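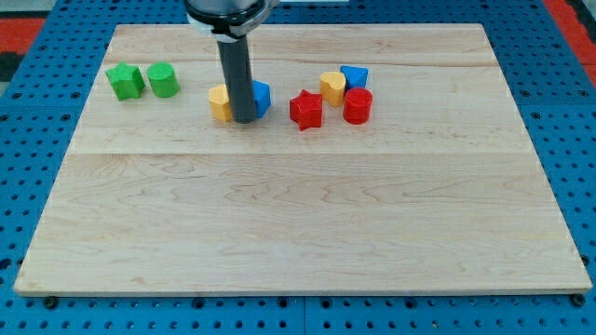
June, equipment planning notes, second sitting with the coffee

I promised everyone I'd get the purchasing list into one place before the budget window closes, so I'm writing it all down while it's fresh, and please scribble on it if I've left out something you care about.

The big item is still the second arm. Clisimwood came back with a quote that includes the controller and the mounting plate but leaves out the cable set, which is a bit cheeky of them. Lead time is 21 weeks. I had been hoping for something closer to the last order, and it means that if we want the arm running by winter we really do have to sign this month. Hjaltested can ship sooner, but their base has a different bolt pattern and I don't much want to drill another table (the last time took us a whole afternoon and one very good drill bit).

End tooling is where I keep going back and forth. The long straight tip is lovely for getting down in among the toy blocks, and I'd happily keep it for all the pushing work on the wooden board. It does hide things, though. With the tip lowered between the yellow block and the blue one, part of each is lost behind it from the usual viewpoint, and those are just the shapes we want to see edges on. So I'd like to put in for 2 more cameras from Otora, one for each side, before we spend anything on fancier fingers. Mounts we can print ourselves.

Small things, in no special order:
Spare tips, 7 if the price break holds, otherwise whatever they'll sell us
Another maple board, same size, for the new station
A second set of shape blocks in the same four colors – the stars and hearts seem to be the ones people fight over
Pegboard bolts, the dark round-headed kind
Label tape (again!)

Service contract: Mendari's renewal covers some 2 visits a year, depending on how you read the travel clause. I've asked them to put it in plainer words. I'd leave it in the budget for now and trim it later if we come up short.

Still to do: ask Clisimwood about the cables, measure the free end of the bench with the doors open, and find out if the old power supply can feed both stations or if that's one more line on the list. I have a feeling it's one more line.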